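Buses, trains and getting about > Consultations

Missed the drop-in about the 23 - can I still have my say, and will it count?

posted by windowseatplease, 2021-04-27

Hello all, hoping somebody on here has been through one of these before. I live up the top end of Dromel, and the bus I use for pretty much everything is the 23 into Fulora. A notice has gone up in the shelter saying the council and Puduvix (they run the route) want to change it from August. As far as I can make out it would stop going round by Holovko Road and go straight down the bypass instead, which saves a few minutes for people at the far end and leaves me with a long walk up a hill with no pavement on one side of it.

The notice was tied up so high I had to stand on the bench to read it, and by the time I'd done that the online drop-in had already been and gone. I only get the local paper when I'm in the surgery waiting room so I'd no idea it was on. There's supposed to be a survey as well but the web address on the notice is long and full of slashes and I must have typed it wrong, as it just takes me to bin collections.

So what I want to know is, can I still comment if I missed the meeting? Does a letter count the same as the survey or does it get put in a drawer? And is it worth getting the neighbours to all send something, or does that look like we've ganged up? I've had mixed advice. My sister says they've already decided and it's all for show. My neighbour says you need a petition with hundreds of names or don't bother. I've never complained about anything official in my life, apart from once about a drain, and that took ages.

I don't drive and my knees aren't what they were, so this one matters to me quite a lot. Thanks in advance!

bendybusfan

they never listen, they did the same with ours. Good luck though. The survey is on the council site under Transport not under Buses, I found it by accident. Think you scroll down past the parking permits bit

LastStopDromel

Yes you can, and please do! The meeting is only one part of it. There's nearly always a closing date for comments that's later than the drop-in, and that closing date is the one to care about. It should be printed on the notice, usually right down the bottom in the small type, so you may have to get back up on that bench (or send somebody taller). If it isn't on there, ring the council's main number and ask for whoever is dealing with public transport. Don't let them pass you to Puduvix. Puduvix will be perfectly nice and tell you to ring the council.

I went through this when they wanted to take off our early bus, so I'll tell you how I did it, and you can pick out whatever's useful.

On letters - mine was counted. I know it was as the report that came out afterwards had a page listing what had come in by post and email, and there was my point about the school run, in their wording but definitely mine. The thing is to make it easy for them. Put the name of the consultation at the top exactly as it's written on the notice, and the route number, and your postcode. If they can't tell which consultation your letter belongs to it really can end up in a drawer. Keep a copy too. I took a photo of mine on the kitchen table before I sealed it, and when I rang to ask if it had arrived I could read bits out to the man.

I'd do the survey as well if you can get into it, although do read the questions slowly. Ours had one that said something like "Would you support a faster, more reliable service?" and well, who wouldn't tick yes to that? Only ticking yes went down as being in favour of the whole scheme. There's generally a free text box at the end and that's where I'd spend my time. I wrote mine out on paper first as the page logs you out if you dither, and I do dither.

What to put in it: write about the journeys you make. I started off with a page of how disgusted I was and my husband very kindly said perhaps not. So I crossed it all out and put down where I get on, where I get off, what for, and what I'd have to do if the bus wasn't there. In your case I'd say plainly that you'd have to walk up the hill, that there's a pavement on one side only, and whether there are street lights. They may well be drawing lines on a map in an office in Fulora and have never walked up from Holovko Road with shopping.

Then ask for something. This was the best tip I was given and I'd never have thought of it. If you only say "don't", they can put you down as an objection and move on. If you say "could 2 buses a day still go round by Holovko Road, one in the morning and one back after lunch", somebody has to write down a reason why it can't be done, and sometimes there isn't one. We lost our early bus in the end but they moved the next one forward to catch the train, and that was from somebody's letter.
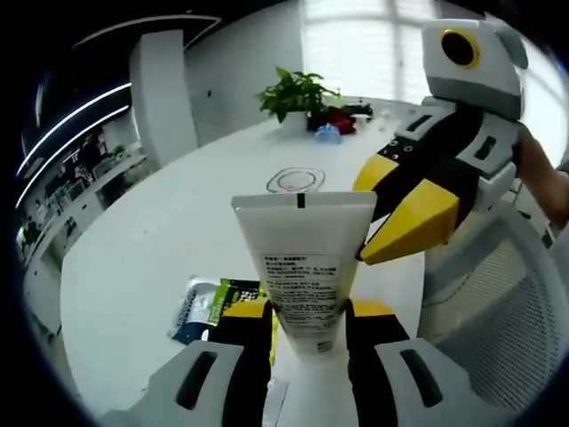
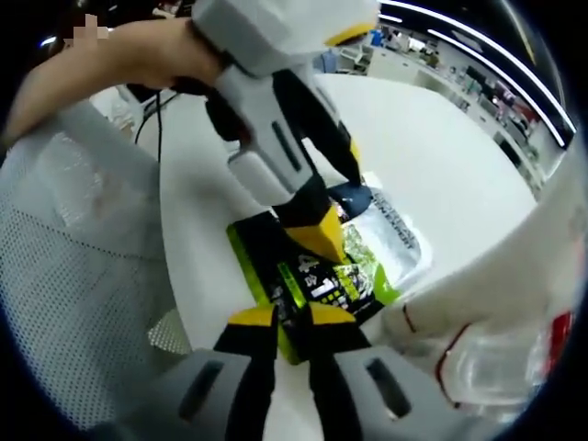
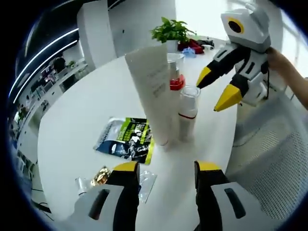
Getting the neighbours involved

Separate heading for this bit as it's gone on longer than I meant it to, sorry!

It won't look like ganging up at all. But I'd steer people away from all sending the same letter with a different name at the bottom. I asked at our drop-in and was told a petition is normally logged as one item with a note of how many signed, and copied letters were bundled together in much the same way. I don't know if every council does that, so ask yours. What seemed to work on our road was everybody writing their own few lines. One lady wrote about getting to the chiropodist. The lad at the end wrote about his college course, and his was half a page in terrible handwriting and I reckon it was the best of the lot.

If you've got neighbours who don't go online, the council should send out a paper form if you ring and ask. I got a little pile of them and put them through doors with the closing date written on the top in red pen. You can usually ask for large print too. Some people won't fill it in until you've knocked and had a cup of tea with them, and at the minute that'll have to be a chat on the step, but it's the chat that does it.

Do write to your ward councillor as well, separately. Keep it short. They get a lot of post, and what you want is for them to ask a question out loud when the report goes to the meeting. You can go along and listen to that meeting, by the way, or watch it on the computer while they're holding them that way, and you can often put in a question beforehand if you get it in by the deadline. I watched ours with my dinner on my lap. Very long, mostly about a car park, but our bus did come up.

As for your sister saying it's already decided - she could be right about some of it! The money will be settled, I'd think, and they won't be giving Puduvix a bigger pot to run the 23 with. Where it goes and what time it goes is the part that can still shift a bit. I'd put your effort there.

Oh, and the long web address. Ignore it, go to the council's front page and type the name of the consultation in the search box, spelled just how they spell it. Or the library will do it for you over the phone if you're nice to them.

Let us know how you get on.

topdeckfront

Agree with most of what's above. Only thing I'd add is keep a little diary for 2 weeks if the closing date gives you time. Write down every trip on the 23, which bus you meant to catch and if it turned up. I did this when I lived over the Fulora side and it was dead handy, as the operator said nobody much used the mid-morning one and I could say well, I was on it, and I was standing.

Also check that the map on the notice is the same as the map on the website. Ours weren't! The paper one had the old turning circle on it and half the street thought they were keeping their stop when they weren't. If yours don't match, put that in your letter right at the beginning, and ask if they'll extend the closing date. They gave us 2 extra weeks for that.

Not so sure about leaving Puduvix out of it though. I'd copy them in. The drivers know that hill better than anybody, and when I mentioned ours to one he said he'd been telling his depot the same thing for years.

windowseatplease

Oh thank you, all of you, that's cheered me right up. I've found the survey, it was below the parking permits just as you said. Haven't filled it in yet, I'm doing it on paper first. I went back with my reading glasses and there is a closing date on the notice, hidden behind the cable tie, and I haven't missed it! I'm going to ask for the morning and after-lunch idea, as those are the ones I'd use anyway. My neighbour has agreed to write her own and has stopped going on about hundreds of names. Will ring up for the paper forms tomorrow and report back.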